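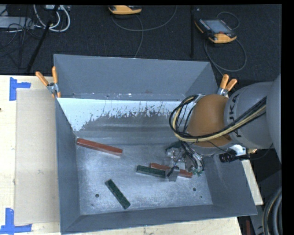

Right of Center

Vitalii Ivanyshyn started with the red bar at the right because it was the hardest one and he was freshest at eight in the morning. It lay almost against a green one, nearly parallel, and the grey finger had to go down between them without pushing either. He lowered the handle. Across the room the arm lowered the gripper.

"You're holding your breath," Demyd said.

"I'm not."

"You are. I can hear you not breathing."

Demyd Levchenko sat at the other desk with his feet on the rung of the stool and watched the recording screen. He was twenty-six and had come to Plultach straight from school in Gitstead. Vitalii was fifty-eight. He had run an overhead crane at the casting yard until the yard closed, and when the employment office called about a job moving things at a distance, he had assumed it would be another crane.

He closed the fingers. The bar came up and swung a little, and he waited for it to stop before carrying it over the wall of the bin to the cardboard. He set it down and opened the fingers.

"Good," Demyd said. "Keep. Next."

The target for the week was 60. Each one had to begin with the bars thrown in by hand, so that no two starts were alike, and it ended when the bin was empty and everything was on the cardboard. Demyd did the throwing. He had a way of turning his face to the wall while he did it so that he wouldn't be tempted to make it pretty. Then he came back around the table, stepping over the cables, and sat down and said "Whenever you like," and Vitalii began.

Red or green first made no difference. The instructions from Civeo, who were paying for the work, said only that the operator should proceed naturally. Vitalii had read that line several times on his first day and asked Demyd what it meant.

"It means do it like you'd do it."

"I'd use my hands."

"Like you'd do it if that was your hand."

So for the first two days he had tried to forget the handle, and had knocked one of the clamps off the back of the bin. After that he went back to thinking of it as a crane, and it went better. On a crane you never looked at the hook. You looked at the load and at the place where the load was going, and the hook looked after itself. He told Demyd this and Demyd wrote it down on the back of a packing slip, and the slip was still on his desk with a coffee ring on it.

By Wednesday night they had 47. The plan was to train on those overnight and see what came out, then use the rest of the week to fill in whatever was missing. Demyd called the trained version Samuel. It was the name of the folder, and the folder had been named by whoever had the job before him. Vitalii thought it was a strange thing to do to a folder, but after a while he said it too.

On Thursday the lights in the lab were already on when he came in. Demyd was standing by the table with his jacket on.

"Want to see him?"

"Did it work?"

"Just come and look."

Vitalii hung up his coat and went to sit at his desk, then remembered he had nothing to do there and stood beside it. Demyd threw the bars in with his face to the wall. He went to the keyboard and pressed a key and folded his arms.

The arm moved out over the bin and stopped.

It stayed there long enough that Vitalii looked at Demyd to see if something was wrong. Then it came down toward a green bar, slowly, stopped again a little above it, and turned the gripper to match the way the bar was lying. It closed. It lifted the bar and held it still over the bin. When the bar had quit swinging it carried it over the wall and put it down.

"That's me," Vitalii said.

"That's you."

"It waits for the swing."

"It waits even when there isn't one. Watch the next."

The next was a red bar lying flat in the open, an easy one. The arm picked it up cleanly and there was no swing at all, and it waited anyway, the same length of time. Then it went across. Vitalii put his hand over his mouth. He had seen himself on video once, at his daughter's wedding, walking across the hall to get a plate, and had been surprised at how much he walked like his father. He had the same feeling now.

The third bar was against the left wall. The arm went over to it and came down and stopped above it. It backed up. It came down again a little to one side, stopped, and backed up.

"And there," Demyd said, "is the trouble."

It did it four more times. Demyd let it go on and then pressed the key, and the arm went up to its resting place.

"I don't do that," Vitalii said.

"You do, sometimes. Near the wall." Demyd sat down and brought up one of the recordings from Tuesday. On the screen the gripper went down toward a red bar near the left wall, hesitated, rose, and went down again farther over. "You go in, you don't like it, you back out, you fix it. Then you get it. But he's only got a few of those, and in every one of them you back out first. So he thinks that's how it's done."

"Because I was afraid of hitting the wall."

"Sure."

"On the crane, if you touched the wall they wrote you up."

"Nobody's writing you up here."

Vitalii watched the recording through to the end. After the second try his gripper had taken the bar and lifted it, and it had gone to the cardboard without any fuss. He asked to see another one, and Demyd found it, and it was the same. He asked for a third. In that one he had backed out twice.

"How many do you need?" he said.

"Of the wall? Fifteen, if they're clean. Go straight in. If you miss, you miss, and I throw it out and we do it over."

"And if I hit it?"

"It's a metal box, Vitalii. Look at the bottom of it. It's been hit by everybody."

He did look. He went over and stood at the table, which he rarely did, because from his chair he had the camera picture and didn't need to. The floor of the bin was scratched all over, in every direction. Some of the bright lines must have been his. He put his hand in and laid it flat on the metal next to the left wall. There was more space there than he had thought. On the screen the wall always seemed to lean over the bar, but there was plenty of room to come down beside it.

He moved the bar a little with one finger, away from the wall, then back.

"Can I throw them myself?" he said.

"You're not supposed to. You'll know where they are."

"I want to know where they are."

Demyd thought about it. "Do a few for practice. I won't record."

So Vitalii placed a red bar near the wall with his own hand, walked back to his desk, sat down, and went straight in. The outer finger scraped down the side of the bin with a noise that made him pull up his shoulders. The bar came up. He put it on the cardboard. He got up and did it again with a green one, and then with a red one at a steeper angle, walking back and forth, and after a while he noticed that he had stopped stopping.

"You're breathing," Demyd said.

"Turn it on."

They worked until one. Demyd threw, and when nothing landed near the wall he said so and threw again. Vitalii missed three times and each time Demyd said "Out" in the same voice he used for "Keep." Once the bar slipped from the fingers halfway up and dropped flat on the floor of the bin with a bang that brought a woman from the next room to the door. Demyd waved at her and she went away.

They ate at the small table by the window. Vitalii had cabbage rolls from home and gave Demyd two, as he had every day that week. It was April and the lot outside was wet, with a delivery truck trying to turn around in it. They both watched the truck. The driver went forward and stopped, went back and stopped, and went forward again.

"He should just go," Vitalii said.

Demyd laughed with his mouth full.

"There's room. Look how much room he has."

In the afternoon Demyd started the training again with the new recordings added to the old. He left the waiting in. Vitalii asked about that, whether it ought to come out too, seeing that half the time there was no swing to wait for.

"Civeo might want it faster," Demyd said. "They might ask. I'd leave it until they ask."

"It's slow."

"It's a little slow. He hasn't dropped one yet, though." He scrolled through something. "You can go home, it'll be tonight before there's anything to see."

Vitalii washed his lunch dish in the sink and dried it with a paper towel. He got his coat. On the way out he went around by the table, where the bars were lying on the cardboard as he had left them, and he picked them up and turned his face to the wall and dropped them into the bin for the morning.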